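Qui sommes-nous ?

Lultar, c'est d'abord un atelier partagé, et une poignée de gens qui aiment construire des machines le soir plutôt que de regarder la télé (enfin, presque tous les soirs !). On a commencé dans un garage avec 14 membres et une seule imprimante 3D, qu'il fallait réserver trois jours à l'avance. Depuis août, on est 78 et on occupe 164 m² chez Brandwood, avec de vraies tables et une cafetière qui marche une fois sur deux.

Moi, je m'occupe du groupe robotique. Notre grand chantier s'appelle Mowat : des pinces à main et de quoi suivre leurs mouvements, montées par nous, pour apprendre à un bras à ranger une étagère. On imprime les coques, on câble, on démonte, on recommence... J'ai refait le même support de marqueur quatre fois et j'en suis encore très fier. 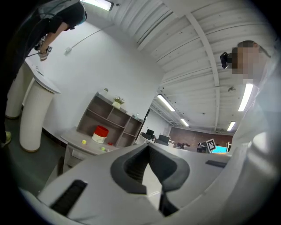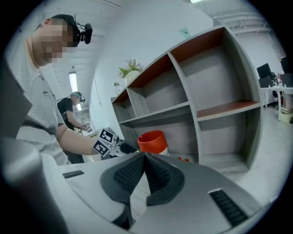 Les pinces à main en service, côté étagères.

Après Mowat, on aimerait s'attaquer à Hurcombe, un petit chariot motorisé qui porterait le bras d'un bout à l'autre de la salle. Pour l'instant c'est un châssis, deux moteurs et beaucoup de discussions sur la taille des roues !

Pas besoin d'être ingénieur pour venir. Si vous savez souder, tant mieux, sinon on vous montre. L'adhésion coûte 10 euros par mois, outils compris, et la première visite est gratuite. Écrivez-nous avec le formulaire de contact, dites ce que vous avez envie de fabriquer et apportez vos pièces, même celles qui ne marchent plus.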